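Progress report to the Wakard Fund – the Stisthorpe portrait archive, October

Dear Tsung-han,

Thank you again for your patience over the winter, and for the lovely note you sent with the second payment. It went up on the wall beside the kettle and has been read by everyone who comes through.

I'm glad to say the cataloguing is well along. We set out to describe 300 prints from the old Lu studio, which for many years photographed the singers, comics and radio personalities who passed through town, and 150 of them now have full entries. The early boxes were slow going. A good many sitters signed with a stage name only, and one fellow seems to have used three different ones in the same season, so Vitalii Pylypenko spent a happy (if long) fortnight with the theatre programmes sorting out who was who.

The oral histories have been the real treat. We've recorded 12 conversations so far, mostly with people who worked backstage or ran the fan clubs, and they remember far more than we'd dared hope – the colour of a gown, who was kind to the ushers, who never paid for supper.

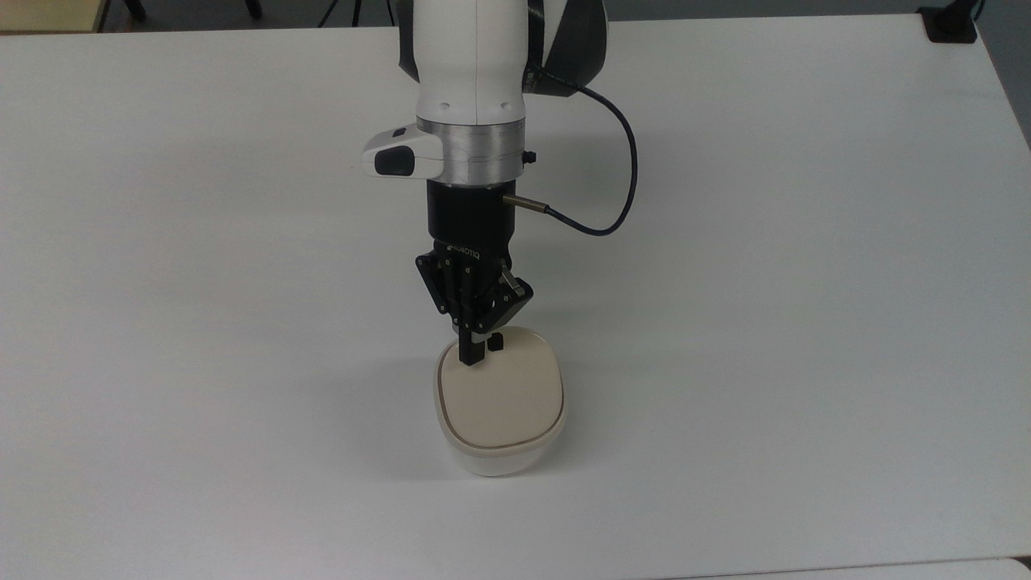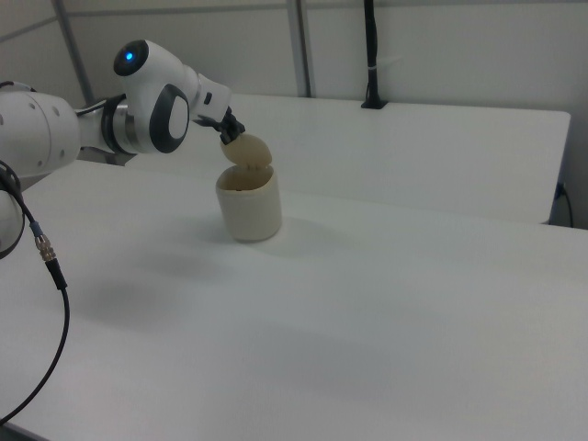
*White robotic arm over a white tabletop, two views.*

On the money side, we're a little under budget for scanning and a little over for archival sleeves, as the price went up between the quote and the order. I'd like to move the difference across, if you're happy with that. The figures are on the attached sheet.

Permissions are the one part that's behind. Stomell, the agency that looks after several of the estates, has been friendly but slow to answer, and we won't put those portraits online until we hear back. I've written again this month and will ring them next week.

Next up is the remaining half of the prints, then the travelling display, which the library has kindly offered to host first. Do come and see us before then if you're nearby. Vitalii would love to show you the programmes, and there's usually cake.

With warm thanks from all of us at Stisthorpe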